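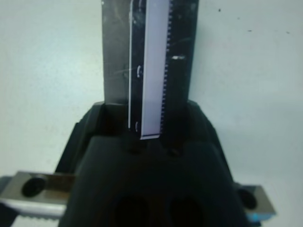

So your entire company picks things up and puts them down again, one visitor wrote through our contact form, and people pay for this?

They do, and thank you for asking. Flurnside gathers examples for systems that learn by watching. A customer has a two-armed robot, a task they'd like it to handle, and a model that knows very little about either. We do the task with the robot, over and over, with a person steering the arms, and we hand over the recordings with notes on what went well and what didn't. The model studies them. We go on to the next task, which often looks a lot like the last one.

How we started

Flurnside began with 3 people and one table. The plan was to build clever software, and we did build some, and it learned almost nothing from the data we fed it. The data was bad. We had recorded it ourselves in an afternoon, in a hurry, mostly to get to the fun part. When we went back and did the recording properly, the same software did noticeably better, and a company down the road asked if we would do theirs. We've been doing other people's ever since. The clever software is still on a drive somewhere.

What we do all day

A normal order is for 300 examples of a single task. Each one is a short recording: arm positions, gripper openings, and what the cameras at the head and the wrists picked up along the way. Between recordings somebody resets the table, moves the object to a new spot, turns it a bit, and tells the operator to go. The operator goes. It's a job for people who like their own company and don't mind a chair. 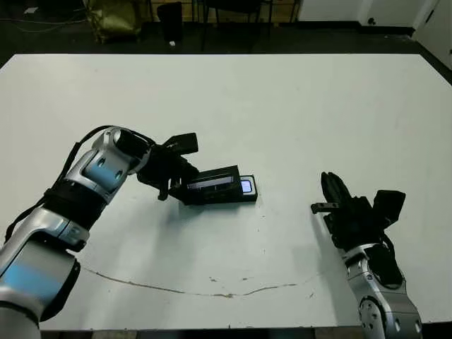
The resets matter more than visitors expect. If an object starts in the same place every time, the model learns the place and pays no attention to the object, and then the customer shifts it a hand's width and calls us. We keep a sheet of starting positions and work down it in an order drawn by lot. Left to ourselves, we all put things in the middle. We are tidy people and it's a professional weakness.

Once a batch is finished, a second person watches all of it. Our record for a first pass is 279 kept out of 300, and we were unbearable for days. The rest had slips, stalls, or an operator who changed their mind halfway. We don't throw those away. They're filed separately with a label saying what happened, and customers are free to ask for them. Some now order mistakes on purpose, so their robot can learn how to get out of one. We charge the same price for those, and you'd be surprised how hard it is to fumble convincingly.

Our tools

Recording runs on Stendance, our own program, which has two buttons and a long history of people pressing the wrong one. Labels are kept in Kaplan. Kaplan is older than Stendance, uglier, and has never lost a file, so it stays. Both are used in house only, and having seen the menus you would agree with that decision.
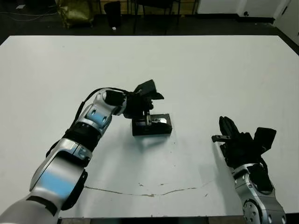 A good example is one the model can learn the right thing from, and that takes in a lot more than the grip. The operator should come at the object without dithering, close on it once, and let go cleanly. The cameras also record whatever else is there. A thin brownish line runs across the lower part of our white tabletop, and a model can latch on to a mark like that as happily as it can on to a small black box. So we vary where objects go in relation to it, and for larger orders we record a share of the set on our second table, at the Derkholm site.

Working with us

Send us the objects you want handled, at least 2 of each, and a plain sentence saying what the robot should do with them. "Tidy up" is not a plain sentence. We'll record a small trial batch first and you can tell us what's wrong with it. Something usually is.

Visitors are welcome at both sites if you write ahead. You'll be offered a turn at the controls. Your recordings will go in the mistakes folder with everyone else's.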